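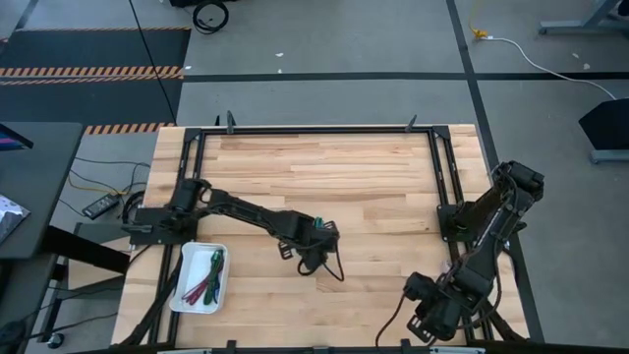
Looking After a Butcher-Block Worktop

A butcher-block top is made from long strips of wood glued side by side. It is a good surface for a workshop or a craft room because it can be sanded and refinished many times. It does need some care, especially in the first few months.

Finishing a new top

Most new tops are sold either bare or with a thin coat of oil that protects them during shipping. Sand lightly with 120 grit, then 180, always along the strips. Wipe off the dust with a barely damp cloth and let the wood dry overnight.

For a workbench, use a hardwax oil or a wiping varnish. Mineral oil is fine for a kitchen board but it never hardens, and it will leave marks on paper and cloth. Put on two thin coats and do the underside and the end grain as well. A top that is finished on one side only takes up moisture unevenly and can cup.

Pale woods turn yellow under oil-based finishes. If you want to keep the blond color, choose a water-based one and test it on the underside first.

Fixing things to the top

Wood gets wider in damp weather and narrower when the heating goes on in November. Along the strips there is hardly any movement. Across them, a wide top can change by an eighth of an inch or more.

Keep this in mind when you attach a vise, a rail or a metal frame. Drill the holes a little oversized, or slot them across the grain, and use washers. Check the bolts after the first winter. Clamps are easier to move later, but put a scrap of cardboard or thin cork under the pads so they don't dent the surface.

Cables should run down the nearest edge and be tied there. Leave some slack where anything has to move. Coil what is left over and hang it up, off the floor.

Keeping small parts together

A shallow tray works better than a deep bin on a worktop. You can see what is in it, and long thin items can lie flat. White or another light color is best for finding things. Sort strips, pens or sticks by color into bundles before they go in, and hold each bundle with a rubber band if the tray gets moved a lot. Wipe the tray out on Friday when you sweep up.

Stains and dents

Water rings usually come out with fine sandpaper and a dab of oil. For black marks left by wet steel, use oxalic acid wood bleach, wear gloves and rinse well. A small dent can be raised by laying a damp cloth over it and touching it with a hot iron for a few seconds. Let it dry fully before you sand, then touch up the finish.

The floor around the bench

Sweep concrete before you put down tape, and press the edges with a roller. Hazard-striped tape is worth using along the edge of a mat, where people trip. Replace it when the corners lift. Old glue comes off with a plastic scraper and a little mineral spirits.

Tips compiled by Grigore Sandu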